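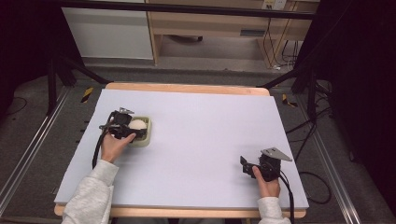

1/19/19, Dultus planner, status for Trumari

Quick one, full writeup later. Time sync between the two grippers fixed, drift was in our logger. 3218 clips through the new parser, 111 rejected (bad timestamps mostly). Width estimate still jumpy when the jaws are wide open and theres nothing in them. Rami Khalaf on it. 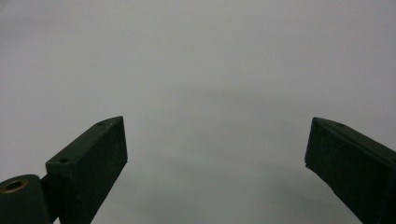

Does the jumpy width hold up the planner work?

Only the grasp part. Reach planning runs on pose alone, 75 replays queued.

Need: 2 more weeks on the filter.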